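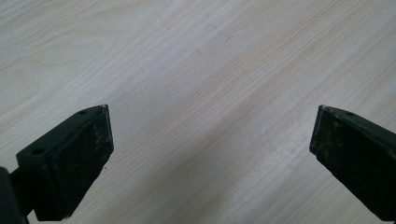
Pale wood-grain surface with cathedral figure at upper left and straighter grain toward the center.

Filed under: Workshop Basics > Surfaces and Finishes

Cleaning and checking a pale wood-grain tabletop

The same routine covers clear-coated solid wood, veneer and laminate. It does not cover oiled or waxed tops.

1. Clear the top and brush off loose debris with a soft brush. Grit left under a cloth will scratch a smooth finish.

2. Mix 26 ml of neutral soap into 1000 ml of lukewarm water. Wring the cloth until it no longer drips.

3. Wipe along the grain, overlapping each pass. On printed laminate the direction has no effect on the pattern, but streaks are harder to see.

4. Wipe again with plain water, then dry with a second cloth. Do not let water stand at the edges or seams.

5. Set a lamp low at one side and look across the top toward it. The reflected band washes out the grain but shows up scratches and dull spots. Move the lamp and repeat until every area has been covered.

Fine marks in a clear lacquer can be reduced with a Vellard gray pad, used dry and with light pressure. Do not use it on laminate.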